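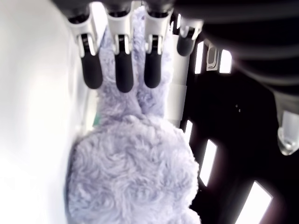 Station 2, soft item. Fingers on the plush toy.

Pre-Opening Safety Checklist, Manipulation Demonstration
Site: Bolska, ground floor demonstration room
Equipment: Murna two-arm station
Event: open day, June 2020
Prepared by: site safety, Bolska
Status key: OK / OK with comment / Open / N/A

Scope. This list covers the two-arm station only. The conveyor demonstration supplied by Itik has its own sheet. Items marked Open must be closed or signed over to the shift lead before the doors open. A comment does not replace a status.

Section A. Area and access

A1. Visitor line marked on floor, 100 cm minimum from the nearest point either arm can reach.
Status: OK with comment. The first line was measured from the table edge. Remeasured from the reach envelope and moved back. Old tape removed, some adhesive left on the carpet.

A2. Barrier posts in place, belts latched, no gap at the corners.
Status: OK.

A3. Exit routes clear with the barrier in its final position.
Status: OK with comment. The left-hand route is clear but passes the Itik display. Their packing cases go to storage before opening.

A4. Carpet flat, no lifted edges in the visitor area.
Status: OK.

A5. Tables level and not moving under a firm push.
Status: OK with comment. The seam between the main table and the side table was checked by hand. No step that would catch an item. Casters locked on both.

A6. Headcount limit posted at the door.
Status: OK. Registered visitors for the day: 134, in timed groups.

Section B. Stopping and power

B1. Emergency stop within reach of the operator's seated position.
Status: OK.

B2. Second emergency stop at the visitor side, held by the host and not by a visitor.
Status: OK with comment. The lanyard on this unit is worn. Usable for the day, replace after.

B3. Stop test, both arms moving, each button in turn.
Status: OK. Arms hold position on stop. They do not drop.

B4. Stop test with an item in the grip.
Status: OK with comment. The grip is held on stop. To free the item, use the release in the operator menu. Do not pull it out of the fingers.

B5. Restart requires a deliberate action at the console.
Status: OK.

B6. Demonstration speed limit loaded.
Status: OK with comment. Limit set to 100 mm/s at the hand. The setting reverts at a cold start, so check it again if the station loses power. The last power loss was during setup and the limit did have to be reentered.

B7. Fault log exported and cleared before the event.
Status: OK. Export contains 2,141 lines. Mostly communication warnings from the setup period. No joint faults in the last two sessions.

Section C. Hands

C1. Fingertips secure, no splits, no play when twisted gently.
Status: OK.

C2. Finger joints free of fibers and lint.
Status: OK with comment. Fibers from the plush toy were found in one joint after the rehearsal. Cleared with a soft brush, power off. Repeat between groups. Compressed air is not to be used on the joints.

C3. Each finger opens and closes through its full travel with no item present.
Status: OK.

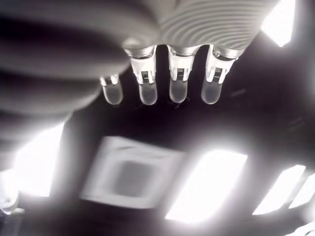

Moulin wrote back on the draft of this section that a finger test once in the morning is too thin for a full day of groups, and asked for a short open-and-close cycle ahead of each one. Accepted. Added as C4.

C4. Open-and-close cycle before each group, operator initials on the running sheet.
Status: Open. The running sheet needs a column for this. To be reprinted.

C5. Grip force on the demonstration setting.
Status: OK with comment. Checked against the soft gauge, both hands. The industrial setting is locked behind the service password for the day.

C6. Pinch points identified to hosts.
Status: OK with comment. Hosts were walked through the finger joints, the wrists and the elbows. The elbow was the one most of them missed.

Section D. Items handled

D1. Items on the approved list only.
Status: OK with comment. The plush toy and the plate are both listed. A glass tumbler proposed for the afternoon was refused.

D2. Plush toy intact, no loose threads, no detachable parts.
Status: OK. Seams pulled by hand.

D3. Plate free of chips and cracks.
Status: OK with comment. If the plate is dropped, stop the station before anyone picks it up, broken or not.

D4. Items returned to the table by the operator between runs, with the arms in hold.
Status: OK.

D5. No visitor belongings used as test items.
Status: OK with comment. Hosts will be asked for this. Keys and phones came up at the last visit. The answer is the approved list.

Section E. Cables and mounts

E1. Arm cables free through the whole motion, no snag on joints.
Status: OK with comment. Full motion run at the demonstration limit, both arms. No snag.

E2. Loose cable kept off the work surface where practical.
Status: Open. The thin cable on the left arm hangs in a loop and can lie across the plate. The one on the right runs down that side of the table. Clip the left one higher, leave enough slack for the elbow, then rerun E1.
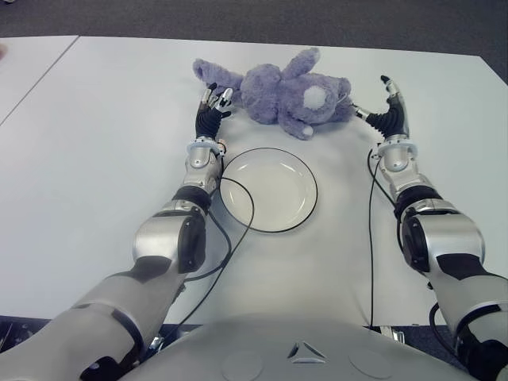

Can a run go ahead while the left cable is still unclipped?
Only with the barrier closed and no group in the room. For visitors, E2 has to be closed first.

E3. Connectors seated, strain relief tight.
Status: OK.

E4. No cable crosses a walking route without a cover.
Status: OK with comment. One cover added near the door.

Section F. People

F1. Operator and host are two different people for every run.
Status: OK.

F2. Host briefing given: stop button, visitor line, what to say when the arms pause.
Status: OK with comment. Pauses are normal – planning can take several seconds – and visitors tend to lean in at that moment. Hosts keep the group behind the line until the run is called finished.

F3. Children at the front of the group, with an adult directly behind.
Status: OK.

F4. Hand sanitizer at the entrance, groups spaced.
Status: OK.

Open at time of issue: C4, E2. Both assigned to the shift lead. Recheck B6 at the same time and enter the result on the running sheet.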